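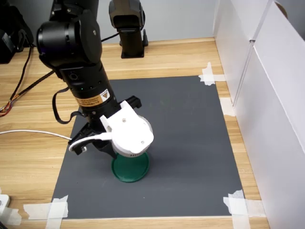
Objet : Re: [tribune-urside] Déplacement à Vevness, le car et le reste
Date : 2021-06-14

Bonsoir à tous,

Je réponds à la liste entière, puisque la moitié de la liste m'a déjà écrit en privé pour me poser la même question.

> Si j'ai bien compris, on paie le car 21 euros pour aller voir
> une équipe qui n'a pas gagné à l'extérieur depuis l'automne,
> et en plus on part à l'aube ? Est-ce que quelqu'un au club
> pourrait au moins nous dire si Urside compte aligner un
> avant-centre, ou si on reste sur la formule de samedi dernier ?

Oui, 21 euros. Le prix comprend l'aller, le retour et la climatisation, cette dernière sous réserve. Il ne comprend pas le billet, ni le sandwich de l'aire d'autoroute, que chacun aborde avec sa conscience.

Pour l'avant-centre, je n'en sais pas plus que vous. Contre Feng, on a passé la seconde mi-temps à centrer vers une surface de réparation où il n'y avait que des défenseurs, lesquels ont fini par nous rendre le ballon par politesse. Défaite 2-0, le deuxième but sur une touche en notre faveur. J'ai revu l'action, je ne comprends toujours pas.

Quant à l'idée de jouer à cinq derrière chez Vevness, qui a déjà circulé ici sous trois objets différents : on l'a fait à Fidetti. On a tenu jusqu'à la pause, et le gardien s'est ensuite fait lober de son propre rond central, ou presque. Je veux bien qu'on parle de solidité, mais alors il faudrait que les latéraux reviennent.

Côté pratique :

Le parcage visiteurs compte 244 places. Le club d'en face n'en ouvrira pas une de plus, je leur ai téléphoné, ils ont été charmants et inflexibles. La liste de diffusion compte 397 abonnés, dont une bonne part ne s'est plus manifestée depuis la montée, donc je ne suis pas inquiet.

Départ du parking nord à 6 h 30. Le chauffeur n'attend pas, il l'a prouvé l'an dernier.

Les tambours passent, pas les mégaphones. Les bâches de plus de deux mètres doivent être déclarées avant le match, avec le texte exact. Évitez cette fois les jeux de mots sur leur président, il les lit.

Les abonnements de la saison prochaine seront en vente en juillet. Le tarif n'est pas fixé, il va augmenter.

Pour le car, répondez-moi directement et non à la liste, merci. Je sais que ça ne servira à rien de l'écrire.

À bientôt en tribune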